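Clarnik Prints: catalog records for the Jara collection of etchings and engravings

June
By the Wiltach print catalog desk

Summary

Clarnik Prints is a set of catalog records for 3,000 impressions on paper, nearly all of them etchings, line engravings and mezzotints, with a small group of drypoints. The prints belong to the Jara collection, held at Wiltach. Each record describes one impression: one sheet of paper, printed once from one plate. If the collection has two impressions from the same plate, there are two records, and they share a plate number.

The release is text only. It has the record table, a plate table, a watermark table and the word lists that the catalogers used. Scans of the prints are kept separately and are not covered by this file or by the license below.

Files

prints.csv - one row per impression
plates.csv - one row per plate
watermarks.csv - one row per watermark type
terms.csv - the controlled terms for technique, condition and paper
changes.txt - corrections since the previous release

All the tables are UTF-8, comma separated, with a header row. Text fields that contain commas are quoted. Line breaks inside a field have been replaced with a space. Some spreadsheet programs will read the plate numbers as dates when the file is opened by double-clicking, so import the column as text.

Where the records come from

The Jara collection was put together by one family over several generations and came to Wiltach in albums, folders and loose sheets. It arrived with a handwritten ledger, which lists the prints in the order they were bought and gives a price for most of them. The ledger is not reliable on attribution. It uses the name of a famous designer wherever one appears on the plate, even when the lettering gives the engraver plainly, and it calls almost everything an engraving.

The first typed catalog was made from the ledger with little checking against the sheets. The present records started as a transcription of the typed catalog and were then revised print by print, with the sheet on the table. Work was done album by album, so the numbering follows the albums and has nothing to do with date or school.

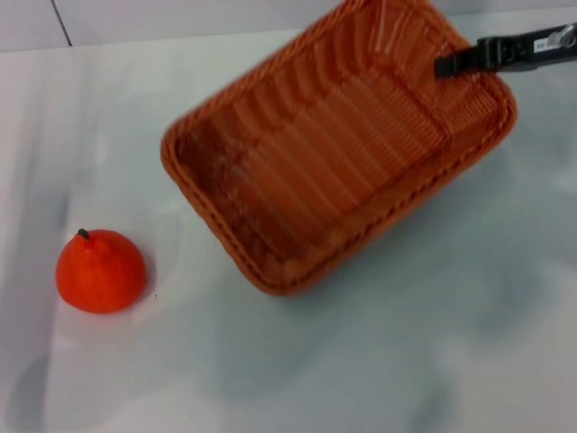

Records that have been checked against the sheet have the value "seen" in the status column. The other 300 records carry "ledger" in that column. Those sheets are still laid down in two bound albums that cannot be opened flat, and the entries repeat what the ledger and the typed catalog say. Leave them out of any count that depends on technique or measurements.

Main fields in prints.csv

print_id: the collection number, starting with CP. Numbers were never reused. A gap in the run means a sheet was found to be a photographic reproduction and was taken out.

plate_id: links to plates.csv. Empty if the plate has not been worked out.

designer, engraver, publisher: three separate columns, filled from the lettering on the plate where there is any. We transcribe the Latin abbreviations in the lettering column and translate them into a role here. "Inv." and "pinx." go to designer, "sculp." and "fecit" go to engraver, "exc." goes to publisher. When one name carries "fecit" with no other name on the plate, the same name is put in both designer and engraver.

attribution_basis: one of lettering, literature, style, ledger. Style means a cataloger's opinion and should be treated that way.

technique: one main technique from terms.csv. A second technique goes in technique_2. Etched plates finished with the burin are entered as etching, with engraving in technique_2, whatever the proportion of the two looks like. This was argued over for a long time and some early records may still have it the other way around.

state: the state of the plate, as a number if it matches a published description, otherwise blank. We did not number states ourselves. If an impression clearly differs from every published state, state_note says how.

plate_h, plate_w: height and width of the platemark in millimeters, measured at the left side and along the bottom. Where the sheet has been trimmed inside the platemark, these are blank and sheet_h and sheet_w are given alone.

trim: none, to platemark, within platemark, within image. Most of the album prints are trimmed to or within the platemark, as was usual with collectors who pasted prints down.

paper: laid, wove, japan, other. Chine collé is recorded in paper_note.

watermark_id: links to watermarks.csv. A blank means that no watermark was found. It does not mean that the paper has none, and on lined sheets we mostly could not look.

condition: up to three terms from terms.csv, separated by a semicolon. Foxing, thin spots, hinge remains, creases and repaired tears are the common ones.

lettering: everything engraved or etched on the plate outside the image, in the original spelling. A slash marks a line end. Letters in square brackets are supplied by us.

ledger_text: the ledger entry, uncorrected.

plates.csv

A plate gets a row when at least one impression from it has been seen. The row has the title, subject terms, the published catalog reference if there is one, and a copy_of column for plates that copy another composition. Copies are a large part of this collection. Reproductive engravings after paintings are not marked as copies - copy_of is only for prints made after other prints. If the copy is in reverse, the reversed column says yes.

Titles are in English and are descriptive. Series titles are given in the language of the title plate. The series column holds a short code, and series_no is the number that appears on the plate itself, which is sometimes wrong. We kept the wrong number and put the expected one in series_note.

Dates

There are date columns in both tables and they mean different things. In plates.csv, date is when the plate was made, or the range in which it could have been. In prints.csv, date_printed is when this impression was taken, and it is blank in most records. Plates were sold from one publisher to the next and printed until they wore out, so an impression on wove paper from a seventeenth-century plate is a late one, and date_printed will say so where the paper allows it.
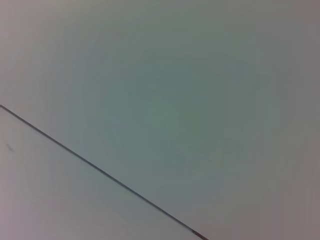
Ranges are written with a slash, as in 1620/1640. A question mark after the range means we do not trust the source. Years that are engraved on the plate have date_basis set to "plate". Some of these were altered by later publishers, and where we noticed that, the note field says so.

Watermarks

The watermark table has 70 types. They are grouped by what they show (foolscap, posthorn, arms, grapes and so on) and given a description and a measurement across the chain lines. We did not try to match them to dated examples in a systematic way. The match column is filled where a cataloger happened to find a good one. Anyone who wants to use these for dating should look at the tracings, which can be requested by print number.

Quality checks

After the first pass, a second cataloger took a sample from each album and redid the technique, trim and plate size without seeing the first record. Plate sizes agreed to within 2 mm in nearly every case. Plates are not perfectly square and paper shrinks as it dries, so differences of that size between two impressions from one plate mean nothing.

Technique agreed well for mezzotints and for pure line engravings. It agreed less well for small landscape etchings where the burin was used only in the darkest shadows. Drypoint was the weakest term. Worn drypoint passages look much like lightly bitten lines, and we think several sheets entered as etching have drypoint in them that can no longer be seen.

Known problems

Albums 4 and 5 were cataloged before the term list was settled. Their condition terms have been mapped to the present list, but "stained" there may stand for foxing, mat burn or water stain.

Names are given as they appear in the first catalog reference we used, so the same engraver can turn up in a Latin and a Dutch form. The name_key column pulls these together and should be used for grouping. It has been filled for designers and engravers but not for publishers.

Subject terms are uneven. Biblical and mythological scenes were indexed closely, portraits by sitter only, and landscapes hardly at all.

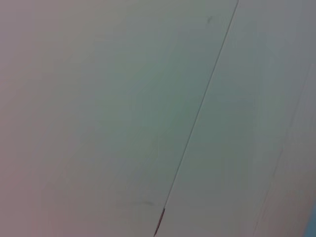
Pale surface with a thin dark seam, close up.

The ledger prices are in several currencies and the currency is often left out. We transcribed them and did nothing else with them. Please do not convert them and publish the result as what the prints cost.

Related sets

The Rilow set covers drawings from the same family and uses the same name_key values, so the two can be joined on that column. Its paper and watermark fields were set up later and do not match ours. A shared watermark list is planned, with no date yet.

Suggested uses

The records have been used for finding impressions of a known plate, for checking which series are complete, and for a study of how publishers' addresses were changed on reissued plates. The lettering column is good enough for the last of these if you restrict it to status "seen" and leave out sheets trimmed within the platemark, where the address line has often been cut away.

They are a poor guide to what was printed or bought in any period. The family liked landscapes and night pieces, bought from a few dealers, and sold things on. Prints that were sold appear in the ledger but not here.

License and citation

The tables may be copied, changed and reused for any purpose with credit. Cite as: Clarnik Prints, records for the Jara collection, Wiltach print catalog desk, followed by the release month. When you refer to a single sheet, give the CP number.

Corrections

Send corrections with the CP number, the field name and the value you think is right. A catalog reference helps, and for a state correction we need one. Accepted changes go into changes.txt with the old value, and the tables are reissued when enough of them have built up.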